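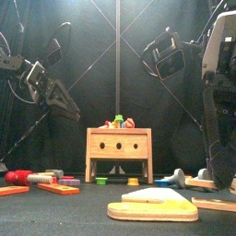 Two arms, a toy workbench and a lot of parts on the mat

Budgeting for a second two-arm table - what did you forget?
Posted by Toremley, 2 June 2021

We've got the go-ahead to plan another two-arm table for our workshop club and I'm thrilled! The arms are priced already, so my worry is everything else. I've put 1,198 pounds aside for the surround, mat, wrist cameras, cables and things to pick up. We want to practise the same sort of jobs as on the first one: nuts and bolts, planks with holes, toy tools. Is that enough, and where would you spend first?

Peixoto
Lovely project! Spend on the surround first. Dark cloth on all sides made a huge difference to us, and it's cheap if you buy it off the roll - measure twice though, we came up short in May and had to order again with a second lot of postage. Then get a decent textured mat, so bolts don't skate off when a finger nudges them. 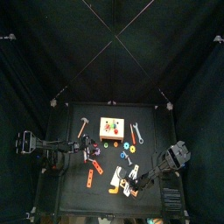
Leave yourself more room than you think for the arms to cross over the middle. Our first table was 40 cm too narrow and we ended up paying for a new top, which hurt more than any camera bill. I'd also keep nearly a fifth of the pot back for spares.

Famdale
depends on the arms. ours needed new cables after 7 weeks, yours might not

Hovance
Wooden toy sets are brilliant value! Buy two of the same set on day one, because makers change the sizes and then your spare nuts don't fit your bolts (ask me how I know). Planks with holes are my favourites, there's so much you can try with them.

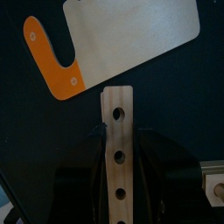

Fingertips are the other thing to put on the list. Get the price of replacement pads before you order the grippers, and ask how long they take to arrive - one supplier quoted us a month. I'd happily give up a fancier camera for a drawer full of pads.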